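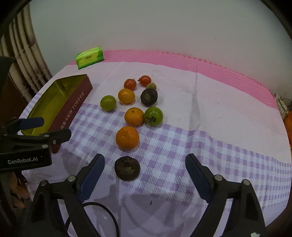

How I sort through the fruit bowl before it all goes off

I do this every week or so, usually when the kettle's on. Tip everything out on to a tablecloth (an old one, tomatoes leak!) and spread it about so you can see what you've got.

Start with the sad ones. Anything black and wrinkly goes straight in the compost caddy, and don't try cutting the bad bit off a tomato that's gone that far. Give whatever was touching it a wipe and a sniff.

Next, the mandarins. Press each one gently near the stem end. Firm is fine, a bit soft means eat it today, and any fuzz means bin.

Then split your tomatoes by colour. Red ones get used first - mine mostly end up on toast. Green and yellowish ones go in a paper bag with a banana, top folded over, somewhere out of the sun. Check them every day or two. My friend Daiane Aguiar swears by a windowsill instead, but mine went leathery when I tried it in October.

Wash the bowl and dry it properly before anything goes back in. Mandarins at the bottom, ripe tomatoes on top, stem side down.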